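Olesia Horobets
July 29, 2022

My aunt asked me again if she can buy a robot that does the dishes. So, a little thread on where the chores stand, from somebody who gets asked this at every family dinner.

1/ Shop floor first. At Savchuk they have an arm that moves trays from one belt to another. 389 trays a shift, same tray, same spot. Lovely! Turn one tray sideways and a human has to walk over.
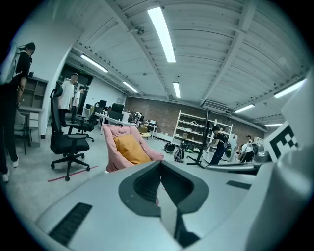
2/ Homes are all sideways trays. My kitchen drawer alone would finish off most demos I've seen – and I've seen the Trorkia one twice.

3/ Hands are the part I keep going back to. Two fingers get you surprisingly far (mugs, socks, a sponge). Two fingers and a fitted sheet, well, good luck.

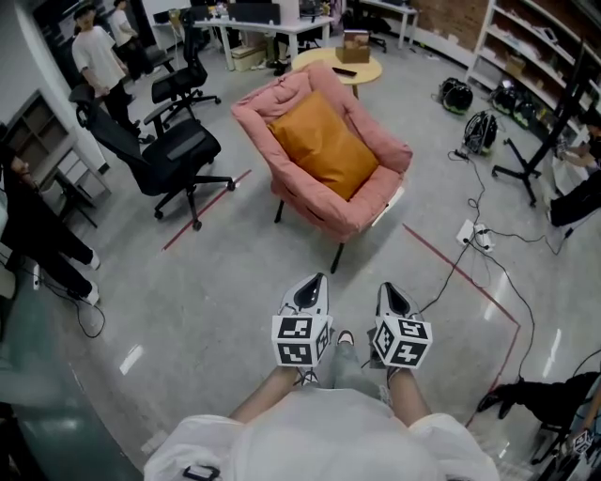
4/ What about tidying a living room? 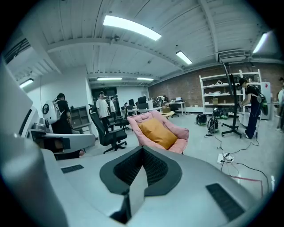
People think picking stuff up is the hard bit, but I'd say it's deciding where stuff goes. Is a thing on a chair put away or left there? Take the mustard-orange cushion on that pink armchair. I'd call it home and leave it. My sister would move it to the couch. And those black cables across the floor, I'd want any machine of mine to steer around them before it even thinks about cushions!

5/ My guess for laundry folding: towels soon, shirts later, kids' tights never. The Liltari folks disagree with me on tights and I'd love to lose that bet.

6/ Auntie, keep the dishwasher. You still have to load it, sorry.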